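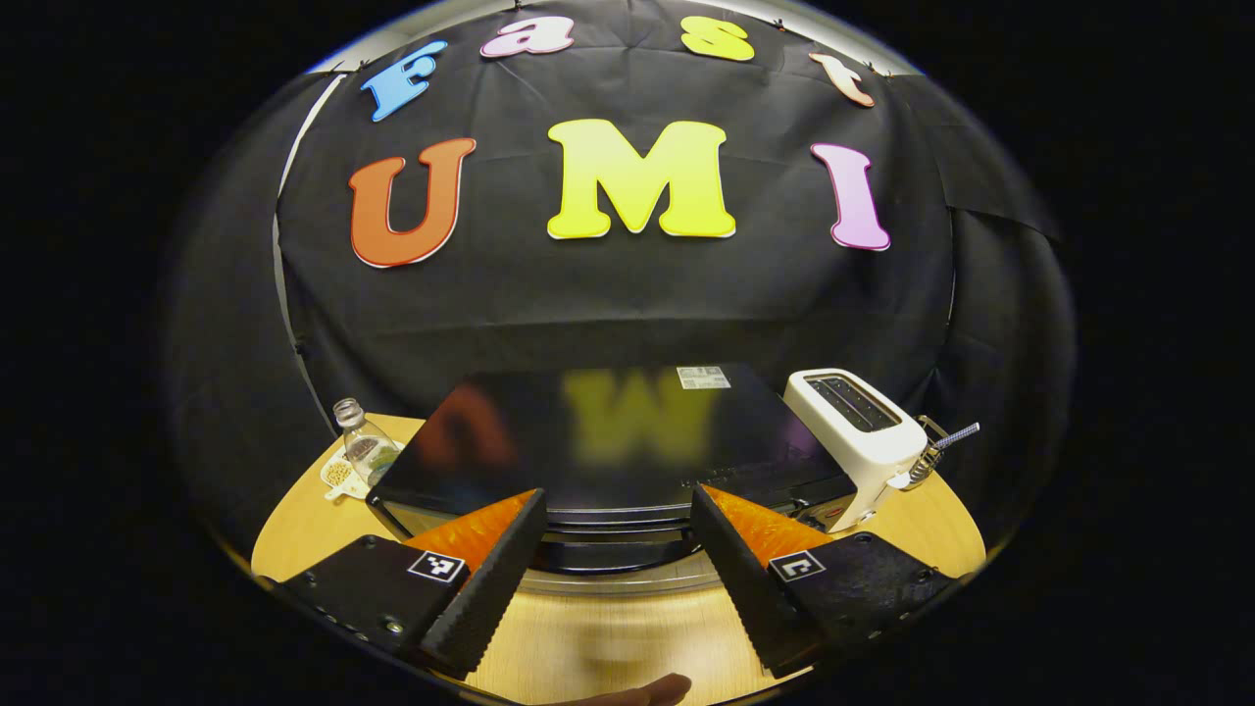 *Two-finger gripper with orange pads facing a countertop oven on a round wooden table, with a toaster to the right.*

**Nerkska pauses kitchen use of its Kesto gripper after grip fault**

LAGOS, October – Nerkska has asked customers to stop using the Kesto two-finger gripper near ovens, toasters and other heated appliances until a software update is installed.

The fault was found during in-house testing on Saturday. A Kesto gripper closed on an oven door handle and did not release when the operator gave the open command. It held for 23 seconds before power was cut by hand. No one was hurt. The handle was bent and one finger pad was torn.

Engineers traced the problem to the grip controller. When the motor warms up during long sessions, the controller can misread finger position and ignore an open command. The emergency stop is not affected.

The notice covers 366 units running software version 5. Grippers sold under the Mernora name use a different controller and are not included.

Customers should:

- keep the gripper away from heated appliances
- test the emergency stop before each session
- keep hands clear of the fingers while power is on

The update will be sent to all registered owners at no charge. Torn or worn pads will be replaced free. Owners who have not registered their units can do so through their dealer.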